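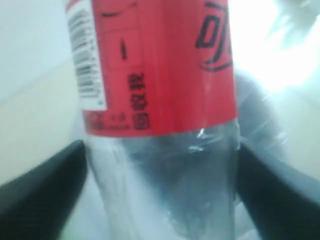 Questions about our bottle return point

This page is for customers of the Valderrama shop in Braltach. We answer the questions which we hear most often at the counter. If yours is missing, please ask Yurani Cárdenas or Sigita Lill.

Which bottles do you take?
We take clear and coloured plastic bottles for drinks. Bottles for oil, cleaning liquid or shampoo we can't accept, also when they are washed.

Must the label stay on?
Yes, please. The barcode must be on the bottle and it must be possible to read it. If the label is torn through the barcode, we can't give you the deposit, but we can still take the bottle for recycling.

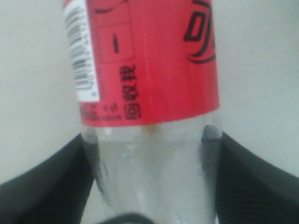 Clear bottle with red label and barcode.

Can I crush the bottles to save space in my bag?
Please don't do it before you come. A crushed bottle often can't be read and then we must type the number by hand.

Should I leave the cap on?
Both are fine. Loose caps go in the blue box next to the door. Mercedes Valderrama brings them in June to the primary school, where they are used for art lessons.

How many bottles may I bring at once?
Up to 50 in one visit. For a larger quantity, for example after a wedding, call us first on extension 86 and we will agree a time with you.

How do I get my money?
You receive a paper slip. You can use it at the till for your shopping or ask for cash. The slip is valid only in this shop, not in our branch in Brernard.

I lost my slip. What now?
Unfortunately we can't print it a second time. Each slip has its own number and the person who shows it is paid.

Can I give my deposit away?
Yes. Tell the person at the counter before the slip is printed. The money goes to the Jillo swimming club for children. Last year our customers gave 1,509 in this way, and Ladan Bahrami from the club asks us to say thank you.

When is the return point open?
From 8 in the morning until 6 in the evening. The shop itself closes one hour later.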